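Stem end or the other end? Banana people, settle this
Forum: Kitchen Table > Small Arguments

gunnel_h
My brother-in-law opened a banana from the wrong end at breakfast and then explained it to me for the length of a cup of coffee. 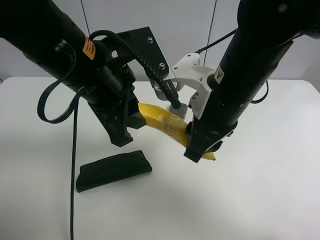 He says you pinch the bottom and it splits clean. I say the stem is a handle and a handle is for opening things. We are both in our fifties. Please weigh in.

tyagi_n
Bottom. Pinch, peel, done. The stem way works until you get one that's a bit green, and then you're bending it back and forth and the top inch is baby food.

savitag
Stem, and I use a knife. A small nick just under the tip and it opens like an envelope.

tyagi_n
You dirty a knife for a banana?

savitag
I own a sink.

ubaldo_f
Bottom-openers never mention the little black bit. You start at that end, so the first thing you meet is the little black bit. Stem people get to leave it in the peel at the finish.

tyagi_n
You pinch it off with the peel. It takes no skill.

ubaldo_f
It takes some. I've watched my kids.

Semwal8
Depends how ripe. Green at the stem, go from the bottom. All yellow, either end. Spotty, it's going in bread and you can open it with a shoe.

gunnel_h
He has now read this thread and would like it known that the strings come off better his way. I tried it with 3 bananas and got strings on all of them.

savitag
Strings are about ripeness. Wait a day.

Semwal8
Disagree, I get strings on spotty ones too. Depends on the bunch.

ubaldo_f
While we're here, does wrapping the stems in plastic do anything? My wife does it to every bunch. I got four extra days once, but the kitchen was freezing that week.

tyagi_n
Pull them apart and keep them away from the apples. I never saw a difference with the plastic.

savitag
I did. Wrap each one separately, though, or don't bother.

gunnel_h
Can we stay on ends, please. So far I have two for stem if I count myself, and Ubaldo leaning. He's buying more bananas.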